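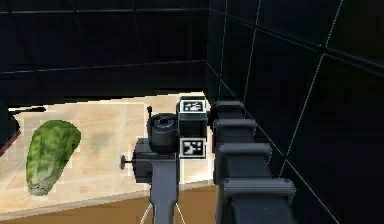
7.4 Arm does not stop when Hold is pressed (fault 66)

Fault 66 means that the arm controller received a Hold command and the joints were still moving when the time limit ran out. It can be raised on the real arm or in the Rurkendale practice house. The cause is nearly always the same in both, so clear it in Rurkendale first.

CAUTION: Do not rely on Hold to protect people. Hold is a software command. On the real arm, use the red stop button on the base and stay outside the marked area until the brakes have engaged.

Before you start

1. Press Stop. Do not press Hold a second time. A second Hold clears the first entry from the log.
2. Wait 60 seconds for the log to finish writing.
3. Open the Skandard panel and choose Faults, then Last Stop. Write down the joint number and the time shown.
4. If the gripper was closed when the fault came up, leave it closed. Opening it from the panel restarts the motion queue.

Note: In software older than the January release the joint number is not shown. Update before going further.

Checking the stop limit

5. Choose Motion, then Limits. The Hold time limit should be 2 seconds. If it has been changed, set it back and press Save.
6. Choose Motion, then Queue. The list should be empty. If any moves remain, press Discard All. Do not press Resume.
7. Restart the arm controller and load Rurkendale again from the Vasseur launcher. A saved session brings the old queue back with it, so choose New Session.

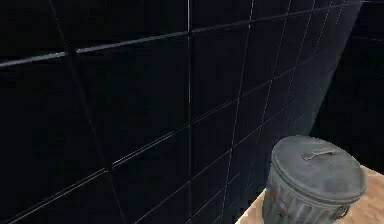 Fault 66 often comes with a second message, "Camera pose not trusted". This is logged when the tracker has too little to follow and the controller falls back on joint readings alone, and Hold is slower in that state. Large plain surfaces are the usual trouble. The glossy black tiles repeat across the whole wall and give the tracker little it can tell apart, so turn the camera until an object with a clear outline, such as the round lid of the trash can, is well inside the view. Wait for the message to clear before you send another move.

8. With the message cleared, send one short move at slow speed and press Hold halfway through. The arm should come to rest and the panel should show HELD in green.
9. Repeat at normal speed. If the fault returns only at normal speed, go to 7.5, Brake response.
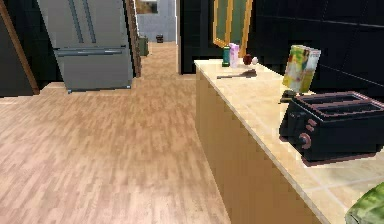
Can I keep working if fault 66 appears once and does not come back?

Only in Rurkendale. On the real arm, a single fault 66 has to be cleared with the full procedure, and the arm stays out of use until step 9 has been passed.

10. When steps 8 and 9 are both passed, run the stop test from the Safety menu. It makes 16 moves and sends Hold at a different point in each one. Keep the view on a part of the house with a few separate objects in it and plenty of open floor — a crowded view slows the tracker and can spoil the timing.

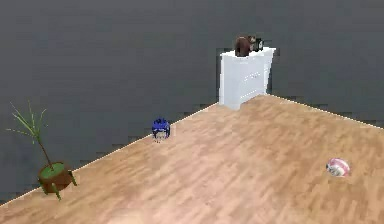
11. Read the result when the last move is finished. Every line must say PASS. One FAIL is enough to keep the arm out of service, even if the test passes when you run it again.
12. Export the result and attach it to the fault record, together with the joint number from step 3.

CAUTION: A pass in Rurkendale does not test the brakes. Carry out the brake check in 7.5 on the real arm before anyone works beside it.

If the fault remains

Send the exported log to Ludger Reuter at the Waritz service desk. Give the software version and say whether the gripper was open or closed. Do not reinstall before sending the log — reinstalling deletes it.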